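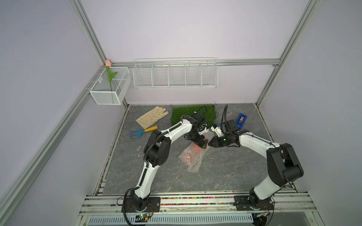

Refugio Tlapale writes that the old edition of this guide told customers to tape boxes along the seam only, and that two of hers opened at the bottom on the stairs at Zostcombe. The steps in 4.2 have been changed.

Section 4: Packing breakables for storage

This section covers glass, china, lamps and small ornaments going into a Zosovwood storage unit. Furniture and mattresses are in Section 5. Anything with a battery in it is covered in Section 7 and must not be packed using these steps.

4.1 Before you start

Clear a surface larger than the biggest thing you have to wrap. Wash and dry everything first. Water trapped in a sealed box can leave marks on metal and raise the glaze on older china, and a unit is not heated in winter.

You will need:
Double-walled boxes, small and medium
Plain white paper (newsprint comes off on pale china)
Bubble wrap
Brown parcel tape, at least 4 cm wide
A thick marker pen

Boxes can be bought at the Egan and Bornard sites during office hours. Zostcombe has no shop.

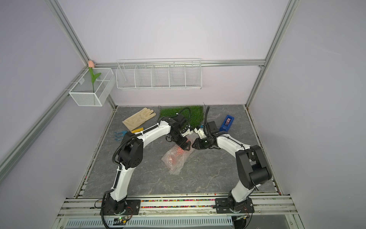 4 min read

4.2 Making up the box

1. Fold in the short flaps, then the long ones.
2. Tape along the centre seam, carrying the tape well up each side.
3. Run two more strips across the seam, one near each end.
4. Turn the box over and press on the base from inside with a flat hand. If the flaps give, add another strip.
5. Put a layer of crumpled paper in the bottom.

Note: do not interlock the flaps in place of taping them. It holds for clothes. It will not hold for plates.

4.3 Wrapping

1. Wrap each item in paper.
2. Lay out the bubble wrap with the bubbles facing up and set the item near one corner.
3. Roll towards the opposite corner, folding the sides in as you go.
4. Tape the wrap to itself. Do not let tape touch a painted or gilded surface.
5. Wrap handles, spouts and stems a second time. Take lids off and wrap them separately.

Plates go in on their edges, heaviest at the bottom. Glasses stand upright and carry nothing on top except paper. 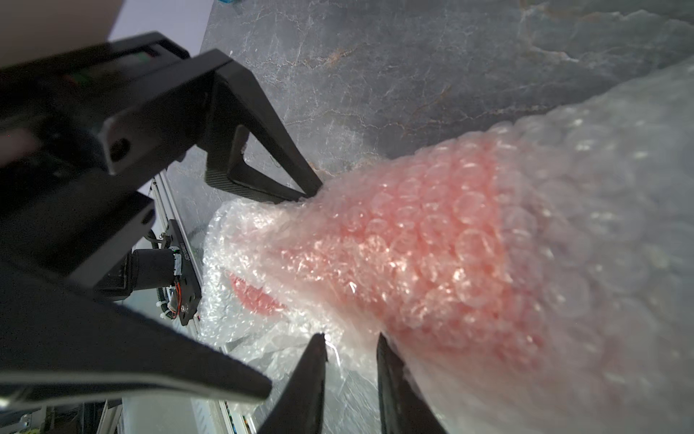
Fig. 3 — Clear bubble wrap, thicker where the layers overlap

Caution: do not leave oil paintings, lacquer or polished wood in direct contact with bubble wrap. Over a warm summer the bubbles can print a pattern into the finish. Put acid-free tissue between the two.

4.4 Closing and marking

1. Fill the gaps with paper until nothing shifts when the box is tilted.
2. Close the lid and tape it in the same way as the base.
3. Write FRAGILE and the unit number on 2 sides, not on the top, which will be hidden once boxes are stacked.
4. Keep a list of what is in each box and take it home with you.

4.5 Stacking in the unit

Stand the first row on a pallet or on battens, never straight on the concrete. Stack no more than 3 boxes high and leave a hand's width between the stack and the wall — air needs to move behind it. Units on the upper floor at Bornard have a sprinkler pipe along the back, and boxes must stay well below it.

Check the stack at your first visit after October. Boxes that have softened or bowed at the corners should be replaced before anything is put back on them.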